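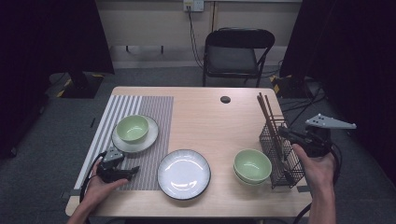

Woneo: cleaning and segmenting two-handed table-setting recordings

Project report, second-year module in robot software
Submitted 2019-02-18

1. Aim

The aim of the project was to write software that takes raw recordings from a pair of hand-held grippers and turns them into short, labelled pieces that a policy can be trained on. The task was laying and clearing a place setting with plates, bowls and chopsticks. We called our package Woneo. It sits on top of Rernuvum, the logging tool already used in the lab, and writes files in the format read by the Junau trainer.

We did not train a full policy. The module brief asked for a working data pipeline and a test of how good its output is, and we kept to that.

2. What the input looks like

Each recording holds two gripper video streams, a head camera stream, the opening width of each gripper and a pose estimate for each hand. The streams are logged on separate clocks. Video comes in at 30 frames per second and the pose at 200 readings per second, so the first job is to bring everything onto one timeline.

Rernuvum stamps each message when it arrives at the computer, which is later than when it was captured. The delay is not the same for each stream. In our first version we trusted the arrival stamps, and the fingers in the video closed noticeably after the width signal said they had.
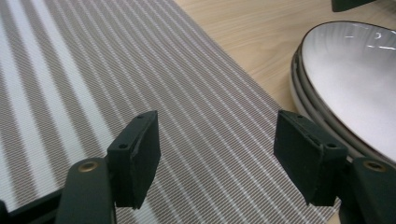 To fix this we wrote a small alignment step. It finds the gap between the two finger pads in each video frame, turns that into a rough opening curve, and slides the curve along the measured width until the two match best. The shift is then applied to the whole stream. Each gripper is handled separately. The step needs at least one clear open-and-close movement, so we added one to the start of the recording procedure.

Finding the pads was easier than we expected. They stay in nearly the same part of the view whatever the hand is doing, and a fixed search area with a colour threshold was enough. The threshold did have to be reset when the lights in the room were changed.

3. Segmentation

The next stage cuts a recording into pieces. We use three kinds: reach, carry and release. A cut is proposed where the opening width changes quickly and then settles. A second check looks at the speed of the hand, and a proposal is dropped if the hand is still moving fast.

Plates and bowls gave the most trouble. A plate is held by its rim, so the pads close almost fully and the width signal looks much like an empty close. A chopstick has the same problem to a greater degree. For these we added a test on the video: the small area between the pads is compared before and after the close, and if it moves with the gripper afterwards the piece is marked as a carry.

Two hands working at once is the other hard case. At first we cut both streams whenever either hand changed state, which gave a lot of very short pieces. The final version keeps a separate list of cuts for each hand and only joins them when the trainer files are written.

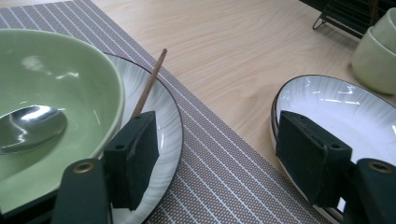 4. Perception check

We also wanted to know whether the trainer could tell similar items apart from the gripper views alone. Marulanda, the detector we used, was trained by us on 800 hand-labelled frames with the classes plate, bowl, cup, spoon and chopstick. It did well on plates seen from above. It was weaker on glazed surfaces with strong highlights, where a bright patch was sometimes returned as a spoon, and it often lost a chopstick when one end was hidden behind a finger.

Items stacked or placed inside one another were a question of labelling as much as detection. We settled on drawing a box for every item with any visible rim, and relabelled the early frames to match.

5. Results

We compared the automatic cuts with cuts made by hand on a held-back set of recordings. A cut was counted as correct if it fell within 5 frames of the hand-made one. Most reach and release cuts met this. Missed cuts were nearly all rim grasps, and extra cuts came mainly from the user adjusting a grip without letting go.

Alignment was stable within a recording but differed between recordings, so it has to be run every time. We tried saving one value from August and reusing it, and the results were poor.

6. Known faults

The pose estimate drifts when the hand camera is close to the placemat. We think the repeated stripes confuse the feature matching but have not tested this on a plain surface. Woneo flags a jump in pose but does not repair it.

The joining step is slow on long recordings because it reads each video twice. The configuration file has no checks, and a misspelt stream name gives an empty output file with no warning. Both are listed in the issue tracker, along with the script for redrawing the alignment plots.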